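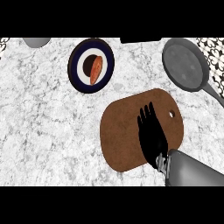

17 de maio de 2025

Ontem andei na linha 32 de ponta a ponta e voltei para casa com vontade de escrever. Eu sei, eu sei, ninguém pega ônibus por gosto, ou pelo menos é o que me respondem sempre que puxo o assunto no almoço. Mas eu pego! E desde que a Stinia reorganizou os horários da zona norte, em novembro, tenho pegado cada vez mais.

Para quem não mora por aqui: a 32 sai do terminal Talebi, sobe a avenida do mercado, contorna o hospital e termina lá em cima, no bairro Cisetti, numa pracinha com uma padaria e um ponto coberto. Antes da mudança, ela fazia um desvio enorme pela zona industrial, mesmo às nove da noite, quando já não tinha uma alma esperando por ali. Agora o desvio só existe no começo da manhã e no fim da tarde, nos horários de troca de turno. No resto do dia o ônibus segue reto e a viagem inteira leva 30 minutos. Conferi no relógio, na ida e na volta.

Tem gente que não gostou, e entendo. Quem trabalha na zona industrial fora do horário padrão perdeu a porta da firma e precisa andar 300 metros desde a avenida. Num dia de sol é um passeio, com chuva e mochila é outra história, ainda mais porque a calçada daquele trecho é um horror (raiz de árvore, buraco, carro estacionado em cima). Já escrevi para a prefeitura sobre essa calçada duas vezes e vou escrever de novo.

O que me ganhou mesmo foi o painel do terminal. Durante anos aquele letreiro mostrou só a hora, e errada. Agora aparece o tempo de espera de cada linha, e o número bate! Fiquei um bom tempo ali, com o café na mão, vendo os minutos caírem e os ônibus encostarem quase na hora prometida. Um rapaz ao meu lado perguntou se eu estava perdido. Respondi que não, que estava só olhando, e ele deu um passo para o lado, coitado.

O mesmo dado aparece no Tasix, o aplicativo que muita gente daqui já usava para recarregar o cartão. A parte de previsão de chegada é nova e ainda tem as suas manhas: às vezes um ônibus some do mapa perto do túnel e reaparece duas paradas adiante. Meu conselho é não sair correndo quando isso acontecer. Espere um pouquinho, que ele volta. E vale a pena marcar as paradas favoritas com a estrelinha, coisa que levei semanas para descobrir e que poupa um monte de toques na tela.

Na subida sentei do lado direito, lá atrás, que é o melhor lugar. Depois do hospital a rua faz uma curva aberta e por uns instantes se vê o rio inteiro, com a ponte velha e os telhados do centro. De carro nunca reparei nessa vista, porque de carro eu estava sempre brigando com a caixa de câmbio naquela ladeira. No ônibus dá tempo de olhar, de ouvir duas senhoras discutindo o preço do tomate, de ler meio capítulo se o balanço deixar (comigo deixa, com minha irmã não, ela enjoa só de abrir o livro).

A motorista esperou um menino que vinha correndo com o tênis desamarrado. Esperou também um senhor de bengala se sentar antes de arrancar, e isso, para mim, diz mais sobre um serviço do que qualquer relatório. Acho que a folga nova nos horários ajuda. Antes os motoristas viviam atrasados já na segunda viagem do dia e aí era aquela arrancada, todo mundo se segurando onde dava.

Claro que falta muita coisa. O último ônibus sai do Talebi cedo demais, e quem vai ao cinema precisa escolher entre o final do filme e a volta para casa. A integração com o trem continua confusa, com um prazo para trocar de veículo que muda conforme o sentido da viagem, e até agora não encontrei quem me explicasse a lógica. E os ônibus antigos, os de banco verde, ainda fazem um barulho de liquidificador na segunda marcha. Um deles está na linha desde que eu estudava à noite, reconheço pelo arranhão na porta do meio.

Mesmo assim, que diferença! No ano passado comecei a anotar minhas viagens num caderno, só data, linha e se atrasou ou não, e nesta semana cheguei à de número 300. Folheando as páginas dá para ver a virada: antes de novembro quase toda linha tem um "atrasou" ao lado, às vezes sublinhado com raiva, e depois eles vão rareando. Em abril tem uma página inteira sem nenhum. Fotografei a página e mandei para o grupo da família, que reagiu com um polegar.

Na próxima quero fazer a circular completa, a que passa pelo cemitério e pela universidade, e descer em alguma parada onde nunca desci. Se alguém tiver sugestão de ponto (ou de padaria perto do ponto, melhor ainda), deixe nos comentários que eu vou lá.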